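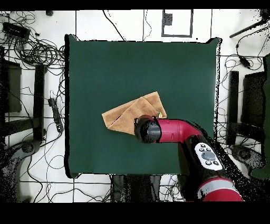 Brillik Cloth Folding – data card

Summary
Brillik is a collection of 893 recorded attempts at folding small cloths with one robot arm. It was made at the Forsberg laundry in Cudlow, where the staff fold cleaning cloths for hotels and clinics. The cloth lies on a green mat and the arm works on it from the side. We share the recordings together with our notes on how the work at the folding table has changed.

Maintainers
Tyra Nyberg (recordings), Tshepo Shabalala (labels), Maëlle Desjardins (interviews with the staff)

What is in each record
- the camera images
- the joint positions and the state of the gripper
- a label: folded, partly folded, or failed
- a free comment, in most cases one line

The label "partly folded" was the most difficult to agree on. Two people gave labels to every record. Where they did not agree, both labels are kept, and you will find them in the columns label_a and label_b.

The work before and now
Before the project, a person at the folding table did the same movement for a full shift. Now the shift is divided in blocks of 20 minutes. In one block the person folds by hand, in the next she prepares cloths for the arm and checks what it has done. Ingegerd Hägglund, who has the longest time at the table, told us that her wrists are less tired but that she must pay attention in a different way. She also misses talking with the others, as the arm station is placed far from the table. We think this is a fair complaint, and it is not solved yet.

The arm is slower than any person on the staff. Nobody's hours were reduced during the recording period. We can not promise what the laundry will decide later, and we ask users not to cite this data as proof that jobs are safe or that they are lost.

Known problems
- Thin cloths are few. Most are of one thickness.
- Records from December have a small time shift between camera and joints. Use the file offsets.csv.
- Some failed attempts were deleted by mistake in the first week, so the failure rate is too low for that week.

Consent
The staff could say no at any time – two persons did, and their interviews are not included.

Contact
Nandi Mahlangu, Plollier office. Mail sent on a Sunday is read the day after.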